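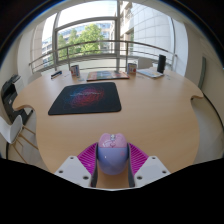
Grasp filtering in the Prarano stack, release notes in pictures

Prarano is the perception and planning layer we maintain at Viltadholm. The current branch replaces the old pose estimator with a policy that takes wrist-camera images directly and outputs relative end-effector motion plus a gripper width. The pick-and-place set used for tuning covers ordinary desk items, and the mouse is the one that exposed most of the bugs. Held upright between the two ribbed finger pads, it presents curved flanks on both sides, so the commanded width and the width at contact differ by more than they do for a box. The old code treated that difference as a slip and reopened the fingers. The new code compares it against a per-object band and carries on.

Mousepads caused a separate fault. A dark pad with a bright printed graphic, like the one on the round table, has plenty of texture in the middle and hardly any elsewhere. The feature tracker put nearly all its points on the print and lost them once the fingers covered it. We now cap the number of points per image cell and let the table edge and the background contribute.

Background is a mixed blessing near a large window. The railing gives good long lines for the visual odometry, provided the fisheye model is applied before line fitting and not after. Trees are masked out, as leaves move. Exposure is locked at the start of each episode; automatic exposure produced brightness steps that the policy read as motion.

Timing is handled by Gaete, our logging tool. Images and gripper width are stamped on one clock and resampled before training. Episodes with a gap longer than 50 ms are dropped at import. On the October set of 2000 episodes this removed 13, all from one faulty cable.

The planner runs at 5 Hz and sends short action chunks to the low-level controller, which interpolates between them. Overlapping chunks are blended by age, newest weighted highest.

Configuration files for the Neltham test bench are in the same repository, under bench. The width bands are still set by hand.

Page last changed November 1, 2023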